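The Washer Sleeps With Us
On moving the laundry into the bedroom, and what became of the bedroom

By Haruna Yoshida

There is a moment in every apartment viewing when the agent stops talking and lets you find the problem yourself. At the place we eventually took in Coston, all 780 square feet of it, the agent showed us the kitchen at length and then the bathroom at length, and I began to wonder which closet she was building up to. There wasn't one. There was a capped water line coming out of the bedroom wall, and she stood in front of it with her folder held at hip height.

"Some people put a plant there," she said.

We did not put a plant there. My husband and I had spent six years hauling bags to a laundromat in Prullberg where two of the dryers worked and one of those was hot only on principle. We had a water line. We had a drain. What we lacked was the sense of shame that keeps other people from sleeping six feet from a spin cycle.

Everyone I told had an opinion. My sister said the damp would get into the mattress. A friend in Bitar, who has a laundry room with a window seat in it, said it sounded "very European" in the tone you would use about a rash. The plumber said he had seen worse, then thought about it and took that back.

The bedroom is small. It has a built-in wardrobe down one side, which the previous owners must have loved, because they left it in better shape than anything else in the apartment. After the wardrobe and the bed there is a corridor of floor that you could call a dressing area if you were writing the listing. At the end of the corridor is the window, and in front of the window, after a delivery I do not care to relive, the machines went in, one on top of the other.

I had budgeted for the washer and the dryer. I had not budgeted for the plumber's second visit, the electrician's only visit, or the man who came to tell us the electrician had done it wrong. The total came to $3,857, and I remember it to the dollar. At the laundromat that would have bought us a great many loads and a fair amount of conversation. 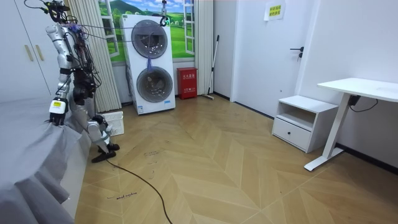

What changes first is the bed. A bed in a room with no laundry in it is for sleeping. A bed next to a dryer is a folding table with a mattress. I gave up on the nice duvet in the second week and went over to plain gray sheets, on the theory that gray forgives lint. It forgives a good deal. By November I was sorting whites on it, and by the time the heat came on in the building we had an agreement that whoever wanted to lie down had to fold first. Some nights we both stood there for a while.

Then there is the matter of the basket. I have owned hampers. I owned a wicker one from a shop in Ranow that snagged every sweater I ever loved. What a laundry bedroom wants is a cheap white plastic basket with slots in it, the kind that costs less than lunch, because it is going to live on the floor and be kicked. Ours has never once been put away. There is no away. I have moved it to the wardrobe, where it blocked the shoes, and on top of the machines, where I couldn't reach it, and it always finds its way back to the middle of the room like a cat with something to say.

The mop followed. A mop with a long handle has to lean somewhere, and for years ours leaned in the kitchen, falling into the recycling about once a day. Now it leans beside the machines. I would like to report that the floor is cleaner as a result. The mop is certainly nearer to it.

I am also a convert to the cloth. Keep one small cloth by the machines, for wiping the rubber seal on the washer after the last load, and leave the door open a crack afterward. My mother told me this when I was nineteen and I ignored her through three apartments and a smell. The cloth gets wedged in the upper door when I'm done with it, where it hangs like a tiny flag of surrender.

The view took some adjusting to. With a washer and dryer planted in front of the window, you lose the bottom of it, and the bottom of ours had looked onto a brick wall and somebody's satellite dish. We have green hills there now, with trees and a blue sky and a few clouds, in the form of a picture. I was against it on grounds of taste. I have since come to prefer it to the satellite dish, and on a gray morning, half awake, with the rinse going, I have been known to mistake it for a vacation.

As for the noise, you learn the program. I know the fill, the slosh, the long suspicious silence and the run-up to the spin. My husband sleeps through all of it and wakes when it stops. We don't run anything after ten, out of regard for the neighbors below, who have been nice about it and who also, I discovered in the elevator, have a plant there.

The agent called last spring to ask whether we had thought of selling. A place with the same layout, two floors up, had gone on the market with the bedroom billed as a "primary suite with in-room laundry." I asked what was in front of the water line. She said a Bitar couple had bought it and were having the machines moved to the kitchen.

I told her we would think about it. Then I went and folded the towels, so that I could sit down.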